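Chapter 4
Gathering Examples

A robot that learns from examples can only be as good as the examples it is given. Earlier chapters treated the training set as a file that was already there. In this chapter we look at how the file gets made, who makes it, and what goes wrong along the way.

Our main case is the Halance sorting set, recorded at Kulline in July. It has 3000 recordings of a robot hand putting small packaged items into a divided cardboard box. One recording is called an episode. An episode starts with the arm at rest and ends when the last item has been let go.

Sorting small packets looks like an easy job. A person does it without thinking. For a robot hand, the trouble lies in the grip. A clear packet bends, catches the light and gives the fingers very little to hold. The compartments are narrow, and a packet carried at the wrong angle will snag on a partition.

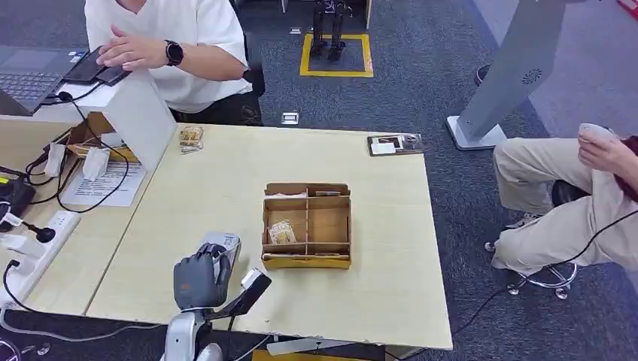

4.1 What counts as an example

An example pairs what the robot sensed with what it was told to do at the same moment. In the Halance set, each episode holds camera views, the position of every joint, and the commands sent to the arm and hand. If any of these is missing, the episode can't be used for training.

Of the 3000 episodes, 119 were set aside at the first check. Most had gaps in the joint readings. A few had been given the wrong task label, and these were fixed by hand and put back.

Failed grasps are a separate matter. An episode in which the hand drops a packet and picks it up again is still a good record, and many teams keep it. We return to this choice in section 4.3, where the Drutgate set is used for comparison.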